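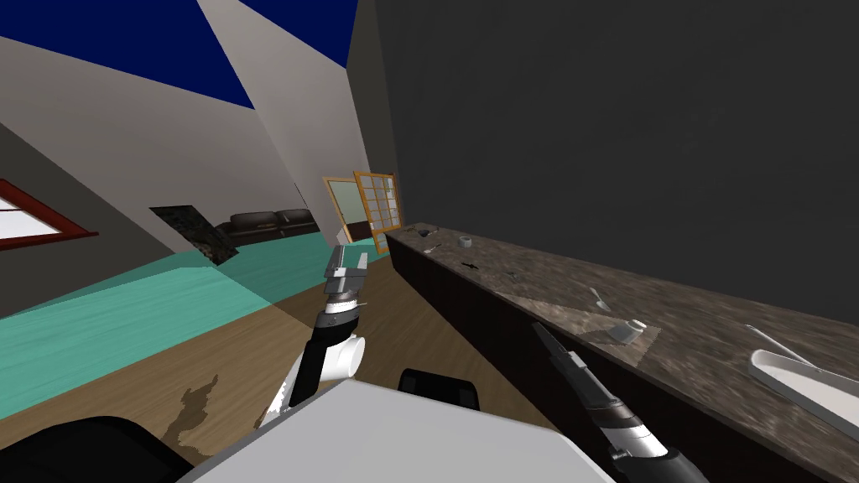
Slide 1. Why I love small museums

Hi everyone! Thanks for coming out on 19th February, in this weather. Start with the Ukska story: got off at the wrong stop, went in to get warm, stayed three hours. Pause for the laugh (if there is one).

The whole Ukska collection is 239 objects. You can look at every single one before lunch and still have time to go back to your favorites. Try that in a big city museum!

Mention the labels, all written by hand. Read out the one about the butter churn, slowly, it deserves it.

Slide 2. Little figures, big stories

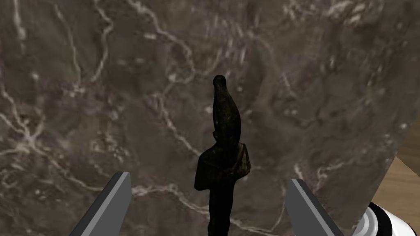

Slide 3. Drallura and the kitchen rooms

My favorite part, so watch the clock. 10 minutes at most.

Drallura fills a former bakery, and the kitchen rooms are the best thing in it. People walk in and start talking to strangers about their grandmothers. I've seen it happen over and over! Ask the room: which pan or pot did you grow up with? Take a few answers.

Then link to Cárdenas, where the cooking evenings in December sell out. 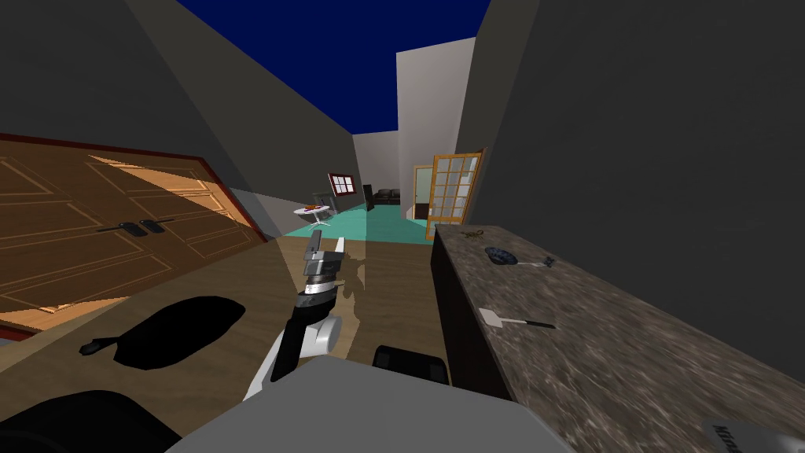

Black frying pan on a wooden tabletop, cabinet door behind.

Slide 4. Go find one

Stokitz is the nearest to us, over 3 hours by bus, and worth it for the clock room alone. Bring coins for the door. Hand out the map, then questions.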